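Shelves in a workroom: which advice holds up

Sun 26 September

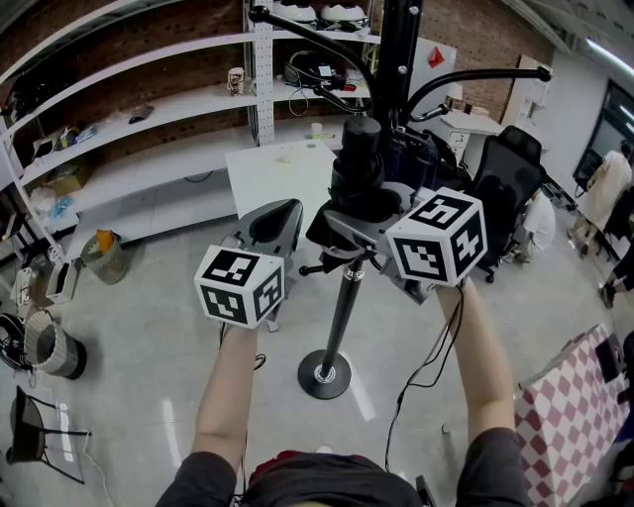 Ayman Haddadin wrote in to say that open shelves are a trap, that everything he ever put on one stayed there until he moved house, and that doors are the only cure. I don't buy it. Doors hide the stuff. I had a closed cabinet for years, and when I emptied it last December I found 24 chargers, most of them for things I no longer own.

So, open shelves. A white curved unit against red brick looks good, I'll give it that. Then you put a mug on it, and a gadget with its cables, and a cardboard box lower down, and plastic bags at the bottom, and it looks like every other shelf. Most of the advice for fixing this is sold by people who also sell baskets. I tried a good deal of it.

Matching bins. The Clarness set was 20 dollars for a set of three and they do stack. They also make you forget what's in them. One open bin on the floor, plain gray, gets used more than all three, and you can see from across the room when it needs emptying.

Plastic bags. Folding them into triangles is a hobby. Pick one bag, stuff the others in it, and when it's full stop keeping bags. If the bottom shelf has a whole cluster on it, you are past full.

Cardboard boxes. Write on the side that faces out. Everyone writes on the lid, and then something goes on top of the lid.

Cables. I have read that you should coil them over-under, and I do it for the long ones. For anything shorter than my arm I can't see the difference. Velcro ties are fine. The label maker was a waste: the Boveck labels curled off in the first warm week. Masking tape and a marker have lasted two years. What does matter is getting the coil off the floor, where chair wheels will find it. A nail will do.

Wastebaskets. A light one tips over if you look at it. The usual tip is a stone or a brick in the bottom, under the liner. It works, but you have to remember it's there on trash day, and I have dropped it on my foot. Wedging the basket between the desk and the wall is cheaper.

Cups on table edges. Move it in. I know.

Mesh chairs. The Zadell brush was supposed to lift dust out of the mesh back. An old vacuum with the soft attachment did the same job in less time. Wheels are another matter, and for those you want scissors, to cut the hair off the axle. Vinegar does nothing for hair, whatever you've read.

The 20-minute tidy. Set a timer, stop when it rings. I was ready to hate this one. It does get the floor clear, which a whole free Saturday never has for me. It won't touch the top shelf, where the things you don't use are, so do that separately, with a stepladder and a bag for the thrift store.

Drawer dividers I haven't tested.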